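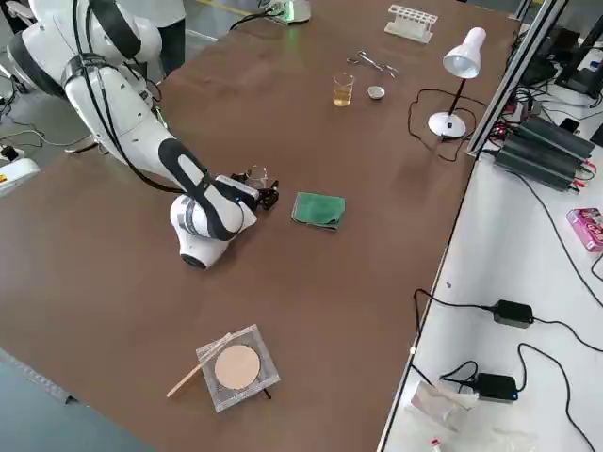

Bench 2, main table, with wire gauze, test tube rack and green cloth.

Goodwin Teaching Laboratory
Bench Inspection Checklist – Small Glassware and Heating Equipment
Period: October
Inspected by: Rangi Katene
Area: Bench 2, preparation side

Items are marked Satisfactory, Attention or Not checked. Comments are to be read together with the marking. Items marked Attention remain open until the bench supervisor has initialed the paper copy kept in the Kostis Room.

1. Work surface

1.1 Tabletop smooth and free of burns or lifting. Satisfactory.
1.2 Clear working space in the middle of the table. Attention.
Comment: The green cloth is to be returned to the rail when the table is not being wiped down. Cloths must never be left on the bench during heating.
1.3 Table edges free of items that could be knocked off. Satisfactory.

2. Wire gauze and support

2.1 Mesh free of holes and broken strands. Satisfactory.
2.2 Ceramic center whole, with no cracks or flaking. Satisfactory.
Comment: Gauzes with a worn center are to be discarded and replaced from the Jitum cabinet, second drawer. They are not to be kept as spares.
2.3 Gauze seated squarely on its support. Attention.
Comment: The gauze was set at an angle. It must be straightened and tested by hand for rocking before any vessel is placed on it.
2.4 Nothing combustible on or under the gauze. Attention.
Comment: A thin wooden stick was lying across the mesh with one end on the table. Wooden sticks are to be kept in the splint jar and taken out one at a time. This point was raised at the previous inspection of Bench 1 and now applies to all benches.

3. Glassware

3.1 Rims and bases of beakers free of chips. Satisfactory.
Comment: Small beakers should be checked against a dark background, where a chipped rim is easier to find.
3.2 Graduations legible. Attention.
Comment: The markings on the small beaker at the far end are faint. It may stay in use for holding liquids but not for measuring. Replacement requested through Seta stores.
3.3 Contents of all vessels identified. Attention.
Comment: The same beaker held an amber-yellow liquid. The name of the contents and the time of pouring must be entered on the bench sheet. Liquids without an entry will be treated as unknown and passed to the waste officer. They are not to be poured into the sink.
3.4 No vessel filled beyond 80 percent of its marked capacity. Satisfactory.

4. Racks and hand tools

4.1 Test tube rack clean, upright and undamaged. Satisfactory.
Comment: No tubes in the rack. Tubes in use are to be stood in the rack and never laid on the table.
4.2 Metal tools stored with points away from the user. Attention.
Comment: One slender metal tool with looped handles was lying flat beside the rack, close to the beaker. It is to go back in the tool tray after use.

5. Heating and ventilation

5.1 Gas tap closed and handle at 90 degrees to the pipe. Satisfactory.
5.2 Burner hose free of cracks and firmly attached. Not checked.
Comment: Burners were locked away at the time of inspection. The hoses will be examined when the cabinet is next opened.
5.3 Extraction switched on before heating begins. Not checked.

Action required

Items 1.2, 2.3, 2.4 and 4.2 can be corrected by bench users at once – no request form is needed. Item 3.3 must be closed before the bench is next used for heating. Item 3.2 stays open until the replacement beaker is received; delivery from stores normally takes some 2 weeks.

Bench 2 may remain in use for unheated work.

Signed: R. Katene
Copy to: bench supervisor, Seta stores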